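动作块、延迟和一个差了两帧的时间戳

这篇拖了一阵子。上次写到把双臂的推理服务从工控机搬到单独的一台机器上,后来有人留言问搬完以后抖动有没有好转。没有好转,反而更差了。这次把排查的过程记下来,主要给自己以后翻。

先说一下现在的结构。底层控制跑在我自己写的一个小框架里,名字叫 Galang,负责收关节状态、发关节目标、做限位和碰撞检查,控制周期是 2 毫秒,也就是 500 Hz。上面一层是策略推理,输入头部和腕部相机的图像加上关节角,输出一段动作块,长度 64 步。两层之间靠一个叫 Kurkaletti 的缓冲模块接起来,它把动作块插值成底层要的频率,新块来了就和旧块做混合。数据的录制和回放用 Vamley,这个工具我前年开始写,格式改过很多次,现在勉强稳定。

任务是整理衣物,目前主要做牛仔裤。裤子比毛巾难,布料硬,两层叠在一起,腰这一圈又厚,夹爪稍微偏一点就只夹住上面那层。带皮带的更麻烦一些,皮带会把裤腰撑出各种形状,策略在这些形状上的表现差别很大。

搬推理之前,抖动主要出现在新旧动作块交接的时候。混合用的是指数加权,旧块的权重高,动作平滑但是反应慢;调低了反应快了,手腕就开始来回晃。我当时以为是推理太慢,旧块用得太久,所以才想换一台机器。换完之后单次推理时间确实降下来了,可是两只手同时去夹裤腰的时候,左右手会差一点,一只手先合上,另一只手还在往下走。布被先合上的那只手一带,后一只就夹空了。

一开始怀疑网络。两台机器之间是直连的,我把往返时间录了一晚上,分布很窄,没有长尾。然后怀疑左右臂的命令没有同时发出去,在 Galang 里加了日志,同一周期里两边的发送间隔小到可以忽略。再然后怀疑策略本身,把录下来的观测离线喂进去,输出的左右手动作是同步的,合爪的时刻基本对得上。到这里就有点没方向了。

后来是在 Vamley 里逐帧看回放的时候看出来的。我把头部相机和左右腕部相机并排放,按时间戳对齐,发现左腕的画面总是比右腕晚两帧。以前推理和相机采集在同一台机器上,时间戳都是取图那一刻打的,没有问题。搬走以后,左腕相机走的是另一条转发路径,时间戳变成了对端收到时才打,而且前面还有一个深度为二的队列。策略看到的左手画面是旧的,在线时它以为左手还没到位,于是继续往下压。离线回放之所以正常,是我当时挑的那批数据全是搬机器之前录的。这个错误挺低级的。

改法很简单:时间戳统一在采集端打,队列深度改成一,新图来了直接丢掉旧图。Kurkaletti 那边也顺手改了,拿到动作块以后先看它对应的观测是什么时刻的,已经过去的那几步直接跳掉,从当前时刻对应的那一步开始执行。以前是从第零步开始执行,等于每一块都在重放一小段过去。这个改动对抖动的帮助比换机器大得多。

还有一个顺带发现的问题。碰撞检查里夹爪用的是一个长方体近似,两只手在腰部靠得很近的时候,长方体会先重叠,Galang 就把目标往外推。推的量不大,每个周期一点点,但是策略不知道自己的目标被改过,下一块又推回来,看上去就是两只手在腰上互相顶。我把近似换成了几个胶囊体,贴着手指的形状放,误报少了很多。胶囊体的半径目前是手填的,以后应该从模型文件里算。

改完之后重新录了一批。整个数据集现在是 3,690 条,里面带皮带的单独打了标签,方便以后分开看。录制格式加了一个字段,保存每一张图的采集时刻和进入推理的时刻,两个都存,差值在回放界面里直接画成曲线。有了这条曲线,这次的问题应该几分钟就能看出来。

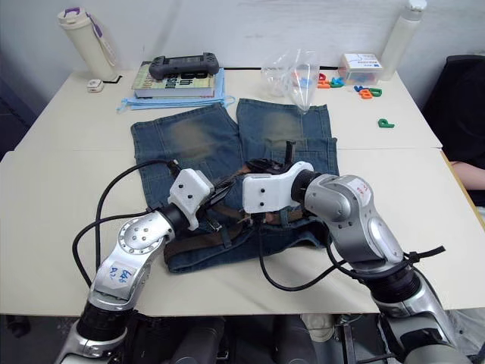 牛仔裤和皮带,头部视角与腕部视角。 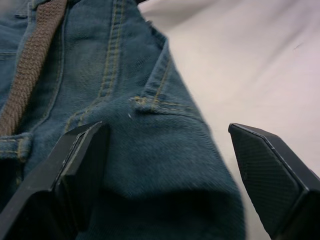 接下来想做的事情有几件。感知这边,腕部图像目前是直接缩小以后送进去的,缩小以后缝线和布料边缘都糊了,夹一层还是夹两层基本靠猜。我在试一个裁剪的方案,只保留两指之间的区域,分辨率不变,计算量差不多。初步看训练损失降得快一些,上真机的效果还没有认真测,不下结论。

规划这边暂时不动。之前 Grerareck 分支里试过先用一个小网络预测抓取点,再用轨迹优化走过去,简单姿态下很稳,裤子一团皱起来就不行,抓取点会在几个候选之间跳。这个分支我没有删,九月以前应该不会再去碰它。如果裁剪方案能把层数的信息留住,也许可以拿它来给抓取点打分,到时候再说。

工具这边欠的东西最多。Vamley 的回放现在一次只能打开一条,对比两条要开两个窗口,手动拖进度条。索引文件也没有校验,上周断电以后坏了一个,我是写脚本从图像文件名里反推回来的。打算把索引改成追加写,每条记录带校验和,坏了就截断到最后一条完整的。

另外,混合权重那个参数我现在设成了随观测延迟变化:延迟小的时候更相信新块,延迟大的时候多留一点旧块。函数形状是随便选的线性,两头截断。跑了几天没有出过怪动作,不过也没有做对照,可能设成常数也一样。等裁剪那边测完,我会把这个单独关掉跑一轮。

配置文件里还有一个旧的限速参数,单位写的是度每秒,代码里按弧度读。这个限速一直没有生效过,所以也一直没有人发现。已经改了,改完以后手腕的最大速度比以前低,有几条快速翻面的动作会跟不上,需要把上限重新调一遍。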